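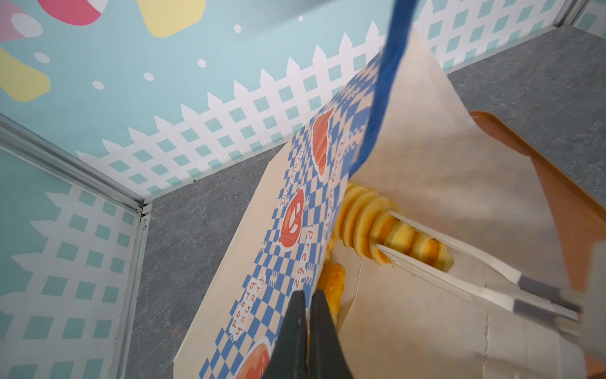

Quiénes somos

Flurow. Rutas a pie y escuela de rastreo. Huellas, pelos, plumas, excrementos, camas de jabalí, todo eso. Salimos al monte en grupo pequeño y volvemos con barro hasta la rodilla y, con suerte, sabiendo distinguir un zorro de un perro.

La base está en Havinel, a 951 metros de altitud, última casa antes de la pista forestal. El navegador os mandará al pueblo de abajo. Ni caso. Seguid hasta el abrevadero y a la izquierda.

De dónde viene esto

Impi Partanen aprendió a rastrear con su abuelo, en la nieve. Liebres sobre todo, algún alce. Se vino al sur por un trabajo de traductora y se encontró con que aquí no nieva casi nunca y con que las huellas hay que buscarlas en el barro de los arroyos, en el polvo de los caminos, en la ceniza de una lumbre vieja. Tardó años en cogerle el punto. Lo cuenta ella mejor en la primera mañana del curso, con café.

Berenice Cisneros es de aquí. Hija de pastor, se conoce las veredas de toda la comarca y también quién tiene la llave de cada cancela. Las rutas largas las diseña ella. Si hay que cambiar el recorrido a media mañana porque viene agua, decide Berenice y punto.

Empezaron las dos un mes de enero con un cartel en la panadería. Se apuntaron pocos. Volvieron casi todos. Desde entonces han pasado por los cursos casi 2.000 personas, contando los grupos escolares.

Qué hacemos

Curso de iniciación. Dos días. Anatomía básica de la pata, andares, medir y dibujar una huella, molde de escayola. El segundo día se sale antes de amanecer, avisados quedáis.

Curso de cauces. Tres días siguiendo el río Kesora desde el nacimiento. Nutria, garza, tejón, meloncillo. Mucho rato agachados. Quien tenga las rodillas delicadas que nos escriba antes y lo hablamos.

Rutas de un día. Sin temario. Andar, mirar, parar a comer. Niños a partir de ocho años si les gusta caminar de verdad.

Colegios. Vamos al centro con la maleta de moldes y después salida al campo con la clase. Preguntad fechas con tiempo, primavera se llena enseguida.

La comida va incluida en los cursos, en las rutas de un día no. Alergias y dietas, al hacer la reserva, que luego en el monte no hay tienda. 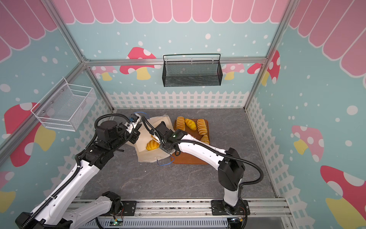
Lo de los grupos pequeños no lo negociamos. Con mucha gente se pisa el rastro, se habla alto y los de atrás no ven nada. Ya nos han pedido despedidas de soltero y hemos dicho que no, muy amablemente.

El resto del equipo

Raimo Saarela. Dibujante. Las láminas del cuaderno de campo son suyas y las fichas de plumas tambien. Da el taller de dibujo cuando le pillamos por aquí, que suele ser en otoño.

Kaisu Kuusisto. Reservas, seguros, correos, facturas. Si habéis recibido una respuesta rápida, era Kaisu. Si ha tardado, era Impi.

Valtteri Pelkonen. Guía de apoyo y primeros auxilios. Conduce la furgoneta. También cocina, las lentejas las pide la gente por adelantado.

Cómo trabajamos

No seguimos a los animales hasta la madriguera. Nada de cebos ni reclamos, nada de mover cráneos ni cuernas: se miran, se dibujan y se quedan donde están. En época de cría cerramos el barranco entero a los cursos y nos vamos a la zona alta.

Perros no, lo sentimos. Los nuestros tampoco vienen.

Los datos de las salidas (especie, sitio aproximado, tipo de rastro) los apuntamos en un cuaderno común que puede consultar cualquiera que haya hecho un curso. Las localizaciones de nidos no se comparten con nadie, no insistáis.

Qué traer

Botas usadas, que no sean de estreno. Agua. Ropa que se pueda manchar, de colores discretos. Lápiz mejor que boli. Una regla pequeña. Linterna frontal para los cursos de dos y tres días. Prismaticos si tenéis, si no prestamos.

Reservas y visitas

Por correo o por teléfono, mejor por la mañana. Por la tarde solemos estar fuera y en el barranco no hay cobertura. El calendario nuevo se abre el 25 de octubre de 2024. Plazas por orden de llegada, lista de espera cuando se llene, y si cancelamos nosotros por temporal se devuelve todo o se cambia la fecha, como prefiráis.

Si pasáis por Havinel sin reserva, llamad a la puerta verde. Si está la furgoneta, hay alguien.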